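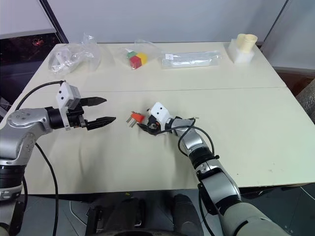
Which layout was used for the sorting of small packaged goods? Items awaiting sorting were kept in a single row at the back of the table, and the front was left for handling.

3.2 Work surface

The Gerley layout requires 2 tables placed together, with the join running lengthwise. Electrical plugs were treated as a separate class from packaged goods. The Sunder inventory lists 3,592 articles, of which 1,859 are supplied in film or bags.

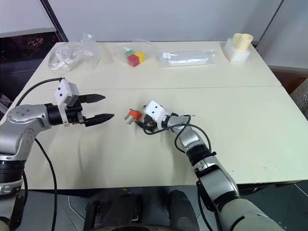
Articles in clear film were recorded by their contents and not by their wrapping, following Asari practice. The 27 articles whose contents could not be agreed upon were excluded from Figure 2.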